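Brushing crumbs off a bare mattress: brush or vacuum?
Mattresses and Bedding > Cleaning

brolora_251
Posted April 22, 2023
I strip the bed every 2 weeks and there is always grit on the mattress. Mine is a Caduvero with a quilted top. Vacuum or hand brush?

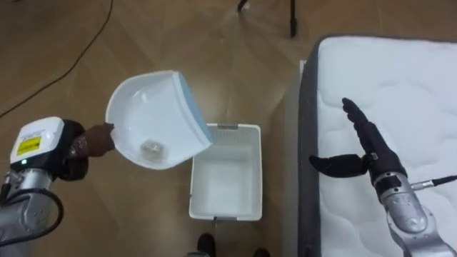
mirani
I use a brush and pan. Get the crumbs off before the clean sheet goes on, and keep something next to the bed to empty into. A white plastic basket on the floor is fine, but if it has mesh sides like this one, line it. Mine leaked dust until I did.

rosel_flat5
Disagree. A brush pushes the fine stuff into the seams. Vacuum with the upholstery head.

mirani
Only if you scrub. Short strokes, light pressure, soft bristles. 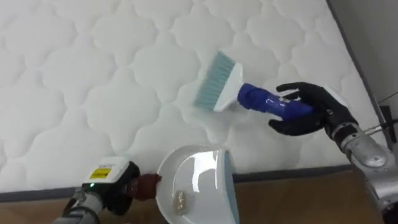
Re: seams

rosel_flat5
Still no. Quilting has too many low spots. I did it your way until August and the vacuum still picked up a lot after.

brolora_251
My vacuum weighs a ton and I'm on the third floor with no elevator.
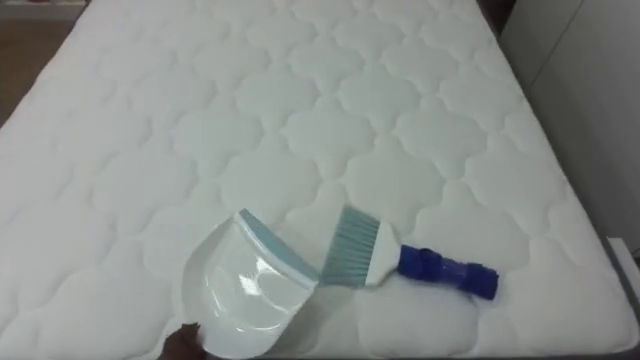
I'd like to try the brush first. Do you go head to foot or side to side?

mirani
Head to foot. Hold the rubber lip of the pan flat against the fabric and sweep toward it.

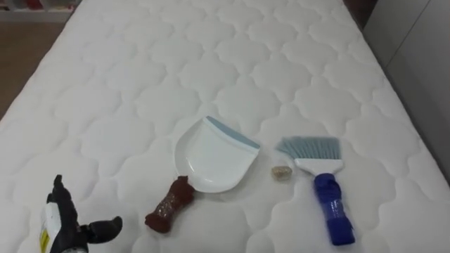
Do the edges last, then wipe the pan before you put it away.

rosel_flat5
Fine for crumbs. For dust I'm keeping the vacuum.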